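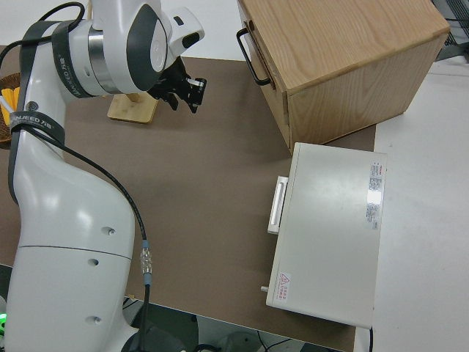 Small wooden drawer on the table: what to keep in it, and how to stop it sliding back?

Asked by Hae-won Seo in Kitchen and Pantry

Hello everybody. I hope I put this in the correct section.

I have a small cabinet of light wood that stands on the table. It has one drawer with a black curved handle, and the drawer goes on metal slides. I like it very much, but I do not know how to use it well. On the same table there are also a dish rack, a mug stand, a basket and a small oven, so there is not much free place left, and I do not want to buy more things.

At the moment I use the drawer for tea bags. The problem is that the drawer is deep and the packets are flat. They move to the back corner when I close it, and then I have to pull the drawer very far to find one.

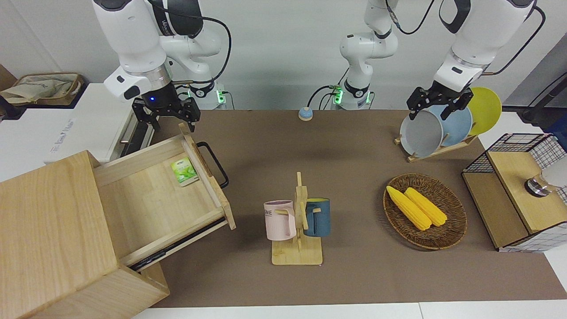
My second question is about the plates. I have a low wooden rack with slots, and I keep the plates standing in it all the time, also when they are dry. My sister says that plates must go in a closed cupboard and the rack is only for drying. Is she right? The cupboard is on the other side of the kitchen and I use the same plates every day.

One more detail: if I pull the drawer only halfway, it comes back a little by itself. Maybe the table is not level. I measured the inside of the drawer and it is 8 inches wide, if this helps for the answer.

Thank you in advance.

3 answers

Mali Gough answered
20 people found this helpful

Hi Hae-won, I had the same trouble with tea. Stand the packets up, like cards in a card box. Cut a small carton (I used one from crackers) to a height a little lower than the drawer side, put it at the FRONT, and fill it so the packets lean on each other. If you have only a few packets, fold a piece of cardboard and push it in behind them. Then you open the drawer a few inches and it's enough.

The empty part at the back can take things you use once a week. I put the tea strainer and the spare filters there. Don't put spices with tea in a closed drawer, the tea takes the smell very fast.

For the plates, leave them where they are! If you use them daily they don't have time to get dusty. I would only put the ones you rarely use in the cupboard. Wash the rack itself sometimes, wood gets dark in the slots where the water stays. I do it with warm water and a brush, then I let it dry upside down.

About the drawer that comes back: check the table first with a level, or with a marble if you have no level. Mine was the table.

Deok-su Nam answered
3 people found this helpful

Buy a divider. Dollari has them in many sizes.

Comment from Hae-won Seo: Thank you, but I wrote that I do not want to buy more things. Do you know if they have one for 8 inches?

Comment from Deok-su Nam: No idea, mine is for a big drawer.

Gus Blackwood answered

I would look at the whole table before the drawer. You mention a mug stand and a basket, so maybe the tea should be near the mugs and the oven things near the oven. When I arranged my counter in the Estside apartment I wrote down for one day what I touched in the morning and in what order. It was cup, tea, spoon, plate. So now these stand together, and I walk less. 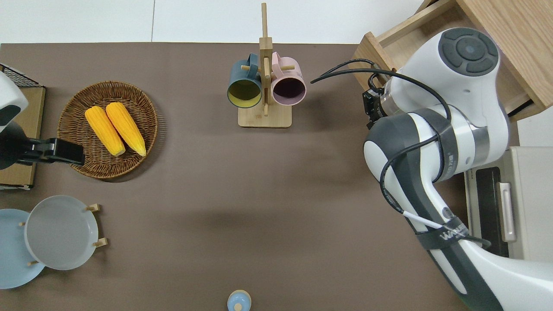

Mugs on the stand, corn in the basket, drawer open at the side.

With a mug tree, hang the mugs so that the handles are easy to take with the hand you use. The basket is good for vegetables that stay out for a short time, but I would not leave corn in it for days. It loses the sweetness, so better in the refrigerator with the husk still on, if you have a choice.

Leave some room beside the small oven too. The side of mine gets hot, and a wooden cabinet should not touch it. Please look in the manual how many inches they ask for.

On the slides I agree with Mali, first check the level. If the table is straight, clean the metal with a dry cloth, there can be crumbs in it. I do not recommend cooking oil. I did this one time and it became sticky after a month.

Comment from Hae-won Seo: I tried the marble and it rolled to the wall! So it was the table. I put folded paper under two legs and now the drawer stays. I also made the carton for tea like Mali wrote. It holds 50 packets if I press them a little. My sister still does not agree about the plates.

Comment from Mali Gough: Very good! Change the paper for felt or cork later, the paper gets flat.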